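Bedroom scene runs on hold after camera tilt fault

The household manipulation group has stopped all runs in the simulated bedroom until a fault in the Zevel scene loader is fixed. The stop took effect in July 2022 and covers both arms of the two-arm model.
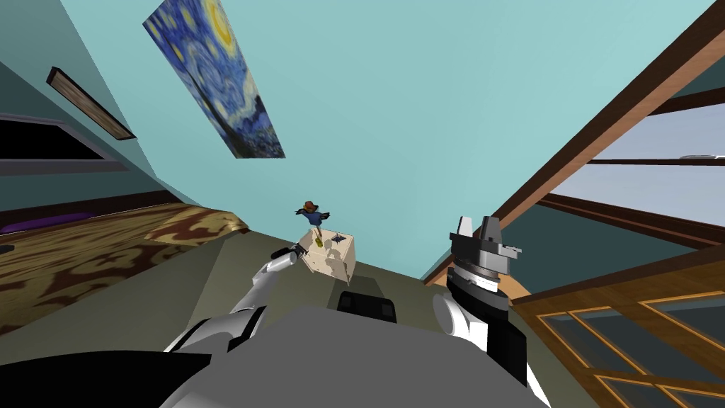

Erdal Aksoy found the problem while checking a batch of 230 episodes. The head camera was loading with a roll offset left over from a March calibration test. The planner read that offset as real and passed it to both arms. In eight of the episodes an arm drove into the robot's own torso at full commanded speed, and the collision check let it through – it was using the same bad camera pose.

The wrist cameras were looked at next. Their views were tilted too, and one of them gave us the clearest reference for measuring the error. 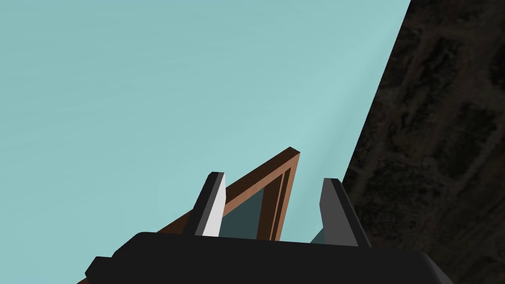 Wrist view with a brown wooden frame between the gripper fingers.

Caroline Laizer replayed the logs with the offset removed and got no torso contacts. She also tried the Kwan controller in place of our usual one. It made the same bad moves when it was given the bad pose, so the controller is not at fault.

Nothing was damaged, as all of this happened in simulation. The same loader sets the camera pose on the Clendetti arms in the lab, though, and those have been locked out at the panel until the patch is in.
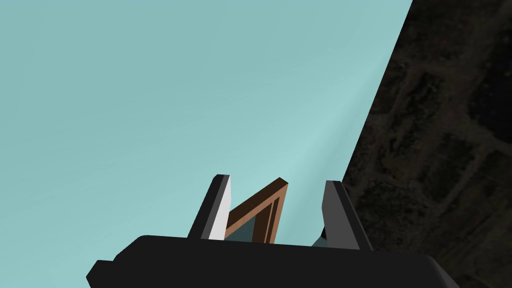
What to do for now

Do not start new bedroom runs. Do not train on anything from the affected batch. If you copied episodes to your own folder, delete them and tell Erdal which ones you had.

Kitchen and hallway scenes use the Fendum loader and can be run as usual.

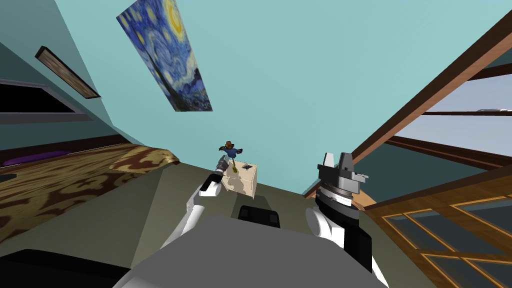
The bedroom scene, with the toy figure on its box between the two arms.

Caroline is writing a startup test that compares camera roll against the robot base and refuses to load if they disagree. It has to pass 1000 clean starts before the lockout comes off.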